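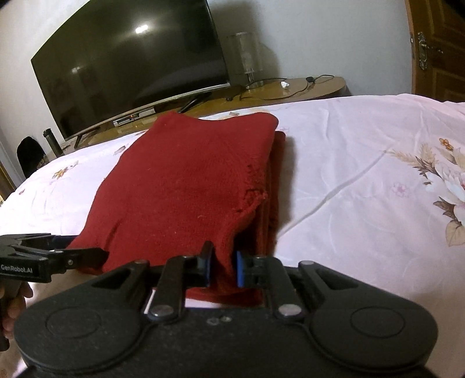

What is the Wesstead Knitting Pattern Collection, and can I use it for my own projects?

It is a set of 2356 hand-knitting patterns typed up as plain text files, and you may knit from them, reprint them or build software on them as long as you keep the credits file with your copy.

Wesstead Knitting Pattern Collection
README, last revised Mon 24 April
Kept by Ekaette Effiong

Welcome, and thank you for stopping by! The collection began with a box of old leaflets from the Wesstead wool shop, which closed its doors one August and let me carry off whatever I could fit in the car. I meant to type up a few for my own use, and then friends started asking for copies, and then people I had never met started asking - so now it has a proper folder and a README.

What you will find inside

The folder called patterns holds one text file for each pattern. Each file opens with a short header (title, garment type, yarn weight, needle size, finished sizes) and after that come the instructions, line by line, just as they were printed. The folder called abbreviations has a single list of the 300 short forms used across the collection, with the older British ones matched to what American knitters would say. Please do read that list before you cast on, as "tension" and "gauge" get mixed freely in the older leaflets.

Sweaters and cardigans make up the biggest share, some 800 files. The rest is hats, socks, mittens, baby things, blankets and a drawer's worth of tea cozies that I could not bear to leave out.

Where the patterns came from

Most are from the Wesstead leaflets. A smaller batch came from the Nordin mill newsletter, and the last 34 were sent in by knitters who wrote their own and were kind enough to share them. Every source gave written permission, and the letters are scanned in the permissions folder.

Known problems

Needle sizes in the Nordin files are still metric only. Charts have been written out as row-by-row words, so the colorwork is slow reading (I am sorry about that, my eyes get tired too). A few leaflets had torn corners, and wherever a number was missing I typed [illegible] and did not guess at it.

Getting the files into other programs

The headers follow the Plidura layout, so anything that reads Plidura should open them without fuss. If you use Grimport, choose "plain text, header first" and leave the line breaks alone - it likes to join short rows together, and then your ribbing instructions run into your armholes.

Corrections

Please send me the file name, the row, and what you think it ought to say. If you have knitted the piece, tell me which size you made and what yarn you used, and I will add it to the notes at the bottom of the file.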